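August, second night alongside at Plemitz

0640. No change to the port main engine overnight. Crankcase doors one through three are off and the rags are out. Bearing shells on three are wiped on the lower half, as I expected from the temperature trend. The upper half looks fair. I measured it twice and got the same number both times, so I have stopped arguing with it.

I did not write anything up on the passage, so I will put the sequence down now while I still have the engine room log in front of me.

The lube oil low pressure alarm on the port engine came in at 0214. The standby pump cut in as it should and the alarm cleared, then came back. Load was reduced from the bridge on my request. Bearing temperature on number three went from normal to the slowdown limit in less time than it takes to walk from the control room to the pump flat and back. I know because I was doing the walking. The engine tripped at 0221 before I could bring it down by hand.

Starboard was at that point carrying the ship, and would have gone on carrying it, except that the shaft generator was on the port side and the bus did not hold. We blacked out. Emergency generator was on the board inside the required time. Steering came back on the emergency supply. We had lights in the alleyways, one radar and no propulsion, with 762 passengers on board and the wind on the beam.

Second Engineer Sadia Mohmand had number two auxiliary running by 0238. It had been isolated for injector work and she had to box it back up first. I would have done it in a different order but I would not have done it faster. Starboard main restarted at 0305 on the second attempt. The first attempt failed on control air, which had bled down through a drain valve somebody left cracked open. I have written that in the defect list without a name against it.

The tug Flevside met us a little after five and made fast aft as escort. She never took any weight. We came in on one shaft at reduced speed, and the master kept to the wide side of the channel the whole way. Most of the passengers slept through it, according to the hotel side. Those who did not sleep were given tea in the forward lounge and a short announcement every half hour, which is the right interval. Any longer and people come looking for an officer.

One minor injury: a steward turned an ankle on the stairs in the dark. He was seen ashore and is back on light duties. Passengers were all off by 1100 and went on by coach.

That was yesterday. Today has been oil.

The class surveyor came down at 0900 and stayed until lunch. He wants the number three journal crack tested and the two adjacent bearings opened as well, even though their temperatures stayed flat. I had already planned to open number two. Number four is another half day that I did not have in the schedule.

Findings so far. The suction strainer on the running pump was heavily fouled. The differential pressure gauge across it reads low, and when I put the hand pump on it this afternoon it was still reading low with the supply well above the alarm setting. So the strainer was blocking and the gauge was telling the watch it was clean. The gauge has a calibration sticker from Climomeck on it, in date. I have bagged it and kept the sticker visible. The other gauges from the same batch come off tomorrow and get the same test, all of them, including the ones I like.

The fouling itself is mostly gasket compound and some fiber. The port sump was opened at the last yard period, so there is no great mystery about where it came from. Oil samples went ashore at noon, one from the sump, one from the cooler outlet and one from the purifier. Port engine is at 3808 running hours since overhaul. The number three shells should have been good for several times that.

Clearances on number two came out within limits. I am less happy with the thrust side, but it was like that in the spring too and has not moved.

Parts: one set of shells is on board. The second set is 15 days by normal freight or four if the office pays. I asked Pak-hei Lo at the office to pay. He asked for it in writing with the reason and I sent him the reason, with a photograph of the shell. He approved it within the hour. I had a longer email prepared and have kept it in case the freight is queried later.

For the blackout I need a second look at the load sharing. The preferential trips took off the galley and the laundry and then nothing else, when the air conditioning should have followed. Either the third stage timer is set wrong or the relay did not pull in. Sadia thinks relay. I think timer. We will inject it tomorrow with the shore supply on, which came aboard at 1430 after two tries at the phase rotation.

Had an hour off the ship before dinner and spent it on a bench by the dock gate with my phone, catching up on messages. My brother's were mainly pictures. He has never set foot in an engine room, so this is how we keep up. I saved one.

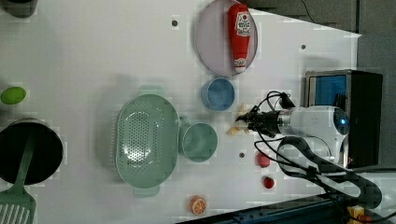
The arm, with the toy kitchen things.

I sent him the wiped shell in return. He asked if it was supposed to look like that.

2010. Hot work permit for the pipe clamp in the pump flat closed out, fire watch stood down after the full hour. Bilges dry. Fresh water 148 tonnes, enough for the crew with the passengers off, so the evaporator can stay shut down.

The night order book says Pan has the watch until midnight, then Sadia. Turning gear is locked out and the key is in my pocket. I have told both of them to call me for anything on the shore supply breaker, which runs warm on the yellow phase – not over the limit, but warmer than the other two, and I want readings on it every hour.

Tomorrow: number four bearing, crack test at 1000, gauges, third stage trip. Order more rags.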